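About Kimance

Hello, and thanks for clicking the one page on this site that isn't a parts list! I'm Jad Semaan, and Kimance is my shop. We build frames out of slotted aluminum extrusion, mostly for people who need something square and sturdy and don't want to weld it: workbench bases, sign stands, shelving carts, display frames for market stalls, and once a very fancy rabbit hutch.

I started in a rented garage with a chop saw and a box of corner brackets I'd ordered by mistake (I wanted 10, I got 100). My cousin-in-law Anas Rawashdeh needed a stand for his aquarium, then his neighbor saw it and wanted one, and by May I had a waiting list and a very sore back. We're up to order number 3708 now, which I still find a little hard to believe.

What I like about extrusion is that you can change your mind. You loosen a bolt, slide the bar along and tighten it up again, and your too-wide frame is the right width. Try that with a welded one! I do fuss over the corners, though. A plain rectangle looks like the easiest job in the building and it's the one I check the most, corner to corner both ways, before anything gets bolted down for good.
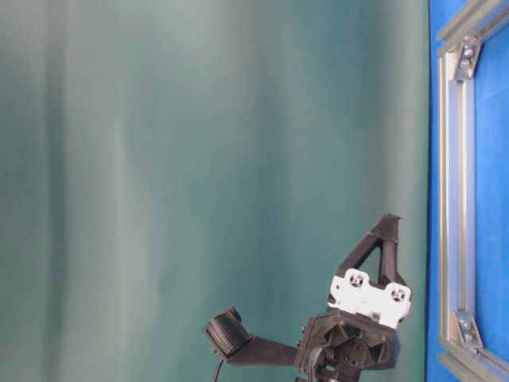

Martti Suominen: Mine went up in the workshop two winters ago and I've rebuilt it twice, first wider and then shorter. Same bars, same brackets. I only wish I'd ordered spare bolts the first time, they roll under everything.

Thank you Martti, and yes, order the spare bolts. Everybody should order the spare bolts.

We're a small crew. Joar Hellström does the cutting and is the reason our ends come out clean. Jad Rawashdeh handles quotes and shipping, so if you phone and ask for Jad you'll have to say which one (we've tried nicknames, they didn't stick). I do the drawings and a good part of the assembly, and I answer the emails, usually in the evening with a sandwich in the other hand.

Most frames leave us bolted up and ready to use. Longer ones go out flat with the brackets in a bag and a drawing on top, and over 70 of our drawings are free to download from the Plans page, so have a look before you pay me to draw something. If yours isn't there, send a sketch. A pencil one on the back of an envelope is fine, I just need the outside measurements and a rough idea of what's going to sit on it. 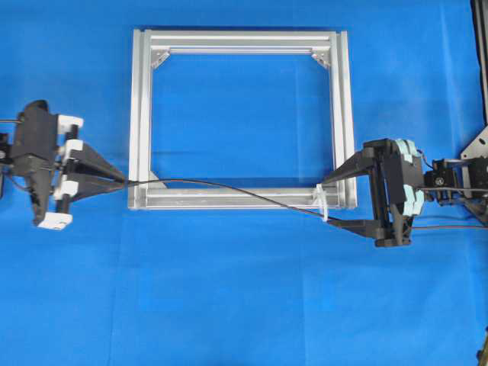
A rectangle in slotted aluminum, with triangular brackets tucked into the corners.

The shop is at 1132 Rornden Road, around the back, green door. Come by on a weekday morning if you'd like to handle the profiles before you choose, and bring the thing you want to hold up if it fits in your car!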